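24 Jun 2024 - bagging cell, bimanual bench

Reiko Oshima had it down as "left arm lazy" on the handover sheet. Not lazy. Wrist homing was out again, small but enough that the fingertips met off center and anything thin slid off the low side. Film worst of all, solid toys you'd never notice.

Did in this order:
Power down at the box, both arms parked, left one held by hand while brakes released (heavier than you remember).
Checked base bolts left and right. Left front one took a bit more than a quarter turn. Set all to 9 Nm, paint marked. Old marks scraped off so don't go by those.
Rehomed left wrist with the Kavton jig. The jig pin is worn, use the one in the Goossens tin not the one in the drawer.
Fingers off, wiped, back on. Tips on the left pair are getting rough, pads from the last Dromport order are the thicker ones and they do NOT fit without shimming. Reordered the thin ones. Until they come we run on what's there.
Recalibrated gripper close on both. Closed position was reading 5 counts high on the left, zeroed now.

Cables. Purple ones had too little slack at the wrist again, somebody pulled the ties tight in November and it's been creeping back ever since. Recut the ties on both arms and left a proper loop over the top. If you roll the wrist to its limit by hand the loop should still move freely. If it goes stiff STOP and re-tie, dont just run it and hope. Right arm connector reseated while I was down there.

Wrist cameras: lens wipe, remount, check the fingers sit evenly left and right in the view. Left bracket had a screw backing out, thread lock on it now (the blue, not the red, red is a pain to get out).

Still owed from last time - write down the grip force settings somewhere that isn't my phone. So: bag edge, low force, slow close. Round stuff, medium. Anything bigger than the fingers will open, leave it out of the basket. Kakside config file has the old numbers in it, ignore until I've merged mine.

Ran the grocery task after lunch, blue basket and shopping bag, same toy produce as always. Got 17 runs in before I had to give the bench up. 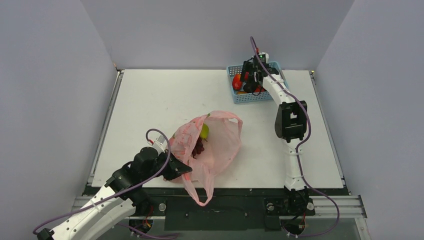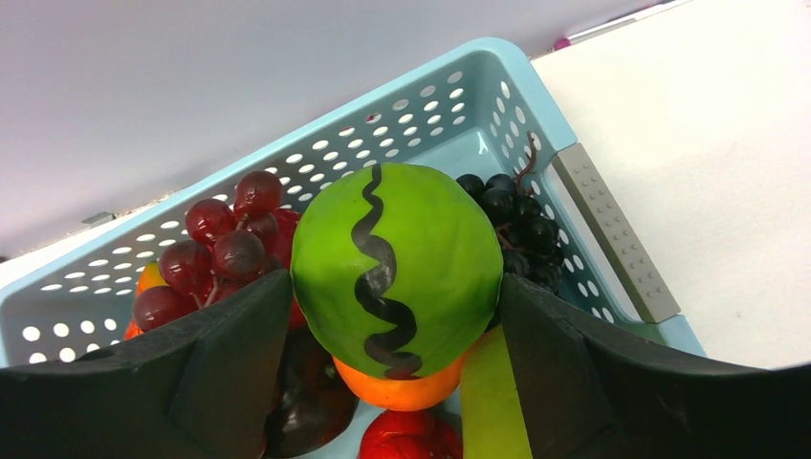
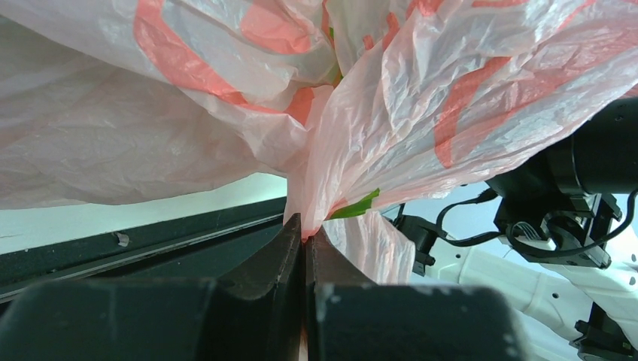 Of those, 5 fumbles, all on getting hold of the bag mouth, none on the pick side. Better than before but not where I want it. Watching the log it's the close speed more than the alignment now, left gripper gets to the film and pushes it along before it bites. Tried dropping the speed by half for the last few, seemed calmer, too few runs to say anything. Want a proper set at the slow speed before touching anything else, so please nobody "improve" the jaw settings in between.

Noise from the right elbow at the top of the reach, only going up, only under load. Faint tick. Didn't open it. Reiko thinks cable sleeve rubbing on the housing, I think bearing. If it gets louder log the joint temp and current before shutting down, last time we lost the evidnce by power cycling.

To do
- slow close set, same basket, same bag type
- thin pads when they arrive, both grippers at once, then rehome
- new jig pin
- vacuum the rail, grit gets everywhere
- merge force numbers into the Kakside config
- right elbow, listen again with the arm cold

Spare bags are on the shelf under the monitor. Jig back in the Goossens tin, torque wrench backed off and in its case. E-stop tested both sides before I left, fine.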